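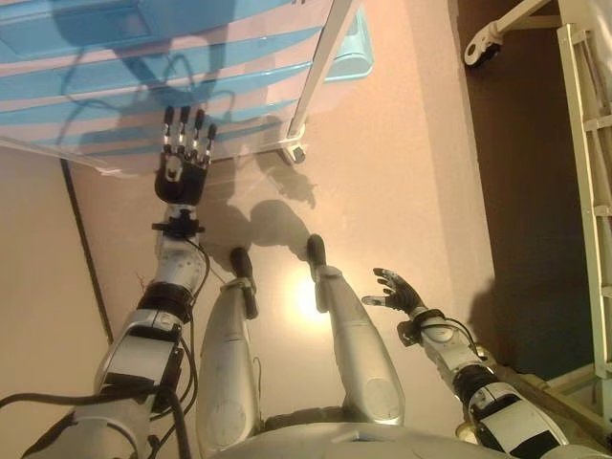
Is the hotel breakfast in Dravlow worth paying extra for? For one morning of a long weekend, maybe, and only if you go early and skip the hot trays.

I ask because the booking page wanted me to say yes so badly. There was a box already ticked, a little green tag that said "most guests choose this," and a line about starting the day the local way. I have stayed in enough hotels to know that the local way is usually a basket of small muffins. But it had been a long day and the price difference looked small on a phone screen, so I left the box ticked for two of us, four mornings. That is how they get you.

We went to Dravlow for the food. It isn't a beach town and it isn't pretty in the way people mean when they say a town is pretty. It has a river you mostly see from bridges, a lot of hills, and a reputation for eating well that seems to rest on a handful of articles all quoting each other. I read most of them before we left. Three used the phrase "hidden gem," and two of those recommended the same dumpling place in nearly the same words. I started to wonder if anybody had been inside it.

So, the first morning. The breakfast room was on the lower level, next to the luggage storage. We got there at half past eight and there was a line for the eggs. The bread was good, I'll give them that, dark and sour with a thick crust. The butter was cold and came in foil. The hot trays had potatoes that had been potatoes for a long time, sausages I didn't trust, and mushrooms floating in gray water. The coffee came from a machine with eight buttons, and I tried four of them and got the same drink in four sizes.

The "local" part was a clay pot of sour cheese with herbs and a card beside it explaining that this was a treasured regional dish. It was fine. It tasted like the cheese my grandmother bought in tubs, with dill in it. I had the same thing two days later from a market stall for a third of what I'd guess the hotel pays itself for it, and that one had pickled green chili and walnuts and was a different animal.

The second morning we went down at seven, and the room was quiet and the eggs were fresh and I almost changed my mind. Then I remembered I was on vacation and awake at seven.

Curkutent was next on the list. If you've read anything at all about eating in Dravlow you've seen the name. It's the restaurant up the hill with the long tables and the lamb, and everyone who writes about it mentions the 71 steps up to the front door, as if stairs were a seasoning. I didn't check the number. My knees would say it's on the low side. There is also a road around the back where a taxi can let you out, and I didn't see that in one single article.

I had made a reservation weeks ahead because I was told it was essential. When we arrived at eight there were empty tables on both sides of ours and they stayed that way. I'm not saying the place isn't popular. We were there on a weeknight and it was raining. But I've noticed that "essential" in travel writing often means the writer made a reservation and felt good about it.

The lamb was very good. I want to be fair here, I came in ready to be let down and I wasn't, at least by the lamb. It had been cooked so slowly it came apart when the plate was set down, and it was served with a bitter green I couldn't get a name for (the waiter said "grass," then laughed, then said it again) and a heap of soft onions. What I'd push back on is everything around it. The set menu has 12 small plates before the lamb shows up, and maybe four of them deserve the table space. There was a beet thing and then another beet thing. There was a spoon with one bean on it. By the time the dish we had climbed the hill for came out, I was full of bread and waiting, and my husband had quietly started on the second carafe.

If you go, ask for the lamb and a salad. They will do it. It isn't on the menu that way and the waiter looks disappointed, but the people at the far table, who were speaking the local language and clearly knew what they were about, had just that and left happy an hour before us.

The bill was 600 for two with wine. In local money, so don't faint, but it was still the most we paid for anything on the trip other than the room. Service was already included, in small print, and there was also a blank line for a tip. I left it blank and felt bad the whole way down the hill, then stopped feeling bad when I had a pastry.

About that pastry. There's a bakery on the road down to the bridge called Ondieki, and it wasn't in any of the articles. We only went in to get out of the rain. They had a flat round thing filled with potato and caramelized onion and a lot of black pepper, brushed with so much butter the paper went see-through before we reached the corner. I ate it standing under an awning. I had just eaten a meal with a dozen courses in front of it and I would have gone back in for another one if they hadn't been pulling the shutter down.

We went back the next day, of course, and I was prepared for it to be worse. That's usually how it goes with things you eat in the rain at night when you're a bit drunk. It was the same. The sweet one with plum I liked less, the filling was too loose and it ran down my sleeve. The spinach one was plain. Get the potato. They don't have chairs and they don't take cards, and the woman at the counter will not wait while you work out your coins.

I should say something about the food tour, since I paid for it. It was run by an outfit called Rikerari, and the pitch is that you walk the old market with a guide and taste what people really eat. I am suspicious of the word "really" anywhere near food. There were nine of us, most of whom had eaten the hotel breakfast, which is a mistake, and I could tell by the third stop who was in trouble.

The market itself I'd happily recommend to anyone. The pickle row alone is worth the bus fare - barrels of garlic, cabbage, little sour plums, some kind of pale root that squeaked when I bit it. The guide was nice and knew a lot. But every stall we stopped at had a sign in English and a tray of samples already cut, and every stall we walked past had a line of people with shopping bags. At one point I asked whether we could try the soup place in the corner where all the older men were sitting. The guide said it wasn't part of the route. I went back by myself that afternoon, and it was tripe, and I don't like tripe, so perhaps there was some wisdom in the route after all. The broth was wonderful though. I ate around the rest and hid it under the bread like a child.

The tour ended at a shop that sold vacuum-packed cheese and honey at airport prices. I bought honey. I don't want to talk about it.

Some smaller things, in no order. The dumpling place from the articles was closed for renovation, with a faded sign in the window, and it did not look like a recent closing. The white wine from the hills nearby is thin and sharp and goes with everything fatty, and it comes in a jug for less than bottled water. Don't order fish, the sea is a very long way off. If a menu has pictures of the food and a man outside it, keep walking, though I did break that rule once and had a decent bean stew.

A friend has asked if she should go in December, for the winter market and the smoked sausage. I told her I don't know. The photos look lovely, but so did the photos of the breakfast. I'd guess the hills get slick and the outdoor stalls are mostly mulled wine and things on sticks, same as every winter market I've stood around in with cold feet. She'll go anyway. I've given her directions to Ondieki and told her to untick the box.

We flew home with the honey in my checked bag, wrapped in two sweaters. It leaked.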